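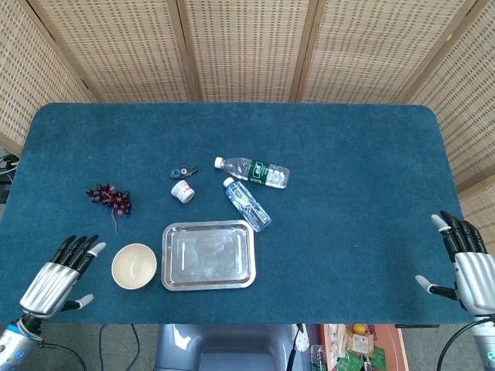
Dridusmont data group, minutes, 3/18/18

I'm taking the notes again, so you get them my way, which means long. Everybody on the collection side was in the room, the two folks from the Grernside site were on the phone, and the training side came in after we'd started and had to be caught up.

Last meeting's minutes

Approved with one fix. I had written that the Vesent task list was final. It was a draft then and it's still a draft now (sorry!), so please stop printing it out and taping it up next to the stations.

Where the collection stands

We have 124 keepable examples of the tabletop set. Another 26 got thrown out in review, mostly for the same old thing: the operator starts moving before the recording does, so the example begins with a hand already halfway to the object. The training side said they can trim a bad ending but can't invent a missing beginning, and would we please wait for the beep. We said we would. Grernside said their beep is so quiet they've been guessing. Action for me: find out how to turn up the Grernside beep.

The table setup

This took up most of the meeting, and I think it was worth it. The current layout is the teal cloth with the steel tray front and center, the cream bowl to the left of it, and then the loose stuff: the grapes, two water bottles, the little white jar with the red-and-white label, and the small dark blue and silver thing. I'm calling it that because we spent a good while on what to call it. Half the task sheets say "clip" and the other half say "tape dispenser," and the language labels have to match or the model learns two names for one thing. We voted for "blue clip." If you wrote something else on your sheets, go back and change it before you upload.

Somebody asked whether the jar and the bottles should always start out standing up. No! We want things lying down, tilted, pointing every which way. One bottle flat and the other on a diagonal is just fine, and so is a jar on its side. What we don't want is the same arrangement forty times in a row because it was easier to leave everything where it landed. Shuffle between examples, please, and that includes swapping which bottle is in back. The labels on them are different (one green, one a pale see-through blue), so "pick up the bottle with the green label" is a real instruction and we should be using it more.

The grapes got their own discussion. The training side loves them because they're lumpy and have that stem hanging off, and the hand has to decide what to grab. The operators love them a lot less. We agreed on two versions of the grape task, one into the bowl and one onto the tray, and the operator picks the grab. Write down which one you did, stem or berries.

The tray came up too. It's shiny, it shows every smudge, and it throws light back at the camera. One side of the room wanted a matte one. The training side said leave it, kitchens have shiny things in them. I lost that one — the tray stays. Don't polish it before every run either, smudges are fine.

The divider

The woven divider stays up behind the table and down both sides for all of the Rajan work. Grernside has been recording with theirs folded back on the right, and that's okay for what's already in, but from now on please close it up so the two sites look alike. We'll do a separate batch with changing backgrounds in October, so hold your wallpaper ideas until then.

Hands and resting pose

Every example starts with both hands at the front of the table, left at the left corner and right at the right edge, fingers loosely open. I know it's dull. It also means an example from one operator can be lined up with an example from another. If you're using one hand for a task, the other one stays parked and doesn't drift. We had 4 examples where the idle hand wandered over and gave the bowl a push, and I kind of enjoyed those, but they're out.

Cables: look at the floor before you step in to reset the table. I'll keep saying it.

Targets for next time

The training side asked for 39 more examples with two objects in one instruction, something like "put the jar in the bowl and the blue clip on the tray." We'll split those with Grernside. Nobody wants the grape and bottle combination, so we'll draw for it.

To do

Me: Grernside beep, new object name sheet, updated Vesent draft with DRAFT in much bigger letters.
Collection side: rename old clip labels, start the two-object runs.
Grernside: divider closed, resting pose checked against ours.
Training side: send back the rejected ones with a reason next to each, so we can see what went wrong.

We ran over and skipped the storage item. It goes first next time.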